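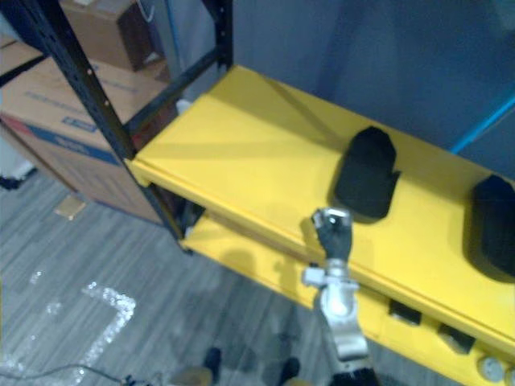 plendow_pete
Moderator, Paint & Finishes

Okay folks, I have been wanting to start this one for ages. Yellow shelving! Who else is painting theirs? I did mine in July and I grin every time I walk into the garage. Small dark stuff that used to vanish on my old gray racks now jumps right out at me. Two thin coats, light sanding between, 90 minutes before I touched it again. Tell me your colors!

rustbucket_rae
Member, 200 posts

Love this topic!! I went bright orange on a steel rack I picked up at the Gonau flea market and I'd do it again tomorrow. One thing I'd change: I skipped primer on the bottom shelf (lazy) and it's chipping along the front lip already, right where I drag the paint cans.

drerov_dan
Member

I'll be the grump. Yellow shows every scuff and greasy thumbprint. I had a yellow rack for one winter and went back to mid gray. Much happier.

rustbucket_rae
Member, 200 posts

Dan, but that's the fun of it, you see the grime and you wipe it! Mine gets a rag and dish soap on Friday and it's done before the coffee is.

drerov_dan
Member

You have more energy than I do, Rae.

halfinchsocket
New member

What grit are you all using between coats? I have a big old unit, bought used, glossy factory finish, and the last paint I tried peeled off in sheets.

plendow_pete
Moderator, Paint & Finishes

Welcome! 200 grit or close to it is plenty, you just want the shine gone. Wipe it down with degreaser first, then again after sanding. Peeling in sheets sounds like old wax or oil to me.

gonau_garage
Member, 700 posts

I disagree on the brush-on stuff though. Spray the uprights, roll the shelves with a foam roller. Brush marks on a flat shelf drive me nuts and a roller leaves it so smooth!

halfinchsocket
New member

Foam roller, got it. Picking up degreaser tonight. Still torn between yellow and a nice green.

rustbucket_rae
Member, 200 posts

Green uprights, yellow shelves. Do it!!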